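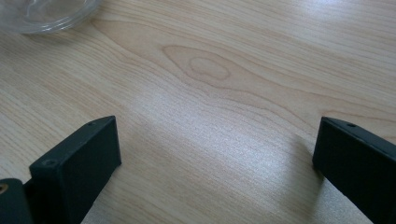
How to oil a light wood tabletop

Allow two evenings and a dry room. You need hardwax or plain linseed oil, 180 and 240 grit paper, a vacuum with a brush head, and lint-free rags. I used Rallero clear oil, but any oil sold for indoor furniture will do.

1. Clear the table and wash it with warm water and a drop of dish soap. Let it dry overnight.

2. Sand with 180, always along the grain. Where the grain curves around a knot, go by hand and keep the pressure light. Repeat with 240.

3. Vacuum, then wipe with a barely damp rag. Check the surface from a low angle toward a window. Scratches you missed will show up in the glare.
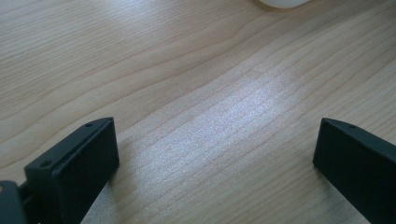
Tamara Lungu wrote in to say that she skips the damp wipe on pine and goes over it with a dry cloth twice, as water raised the fibers on hers and she had to sand again. If yours feels rough after wiping, one light pass with 240 fixes it.

4. Pour a small amount of oil and spread it thin with a rag. Wait 15 minutes, then wipe off everything that has not soaked in. Sticky tables come from skipping this part.

5. Leave it 24 hours and put on a second coat the same way. Keep cups and plates off for 72 hours after that.

Lay used rags flat outdoors to dry - oily rags in a heap can catch fire.

I redo mine every November. The desk gets less wear and can go 3 years.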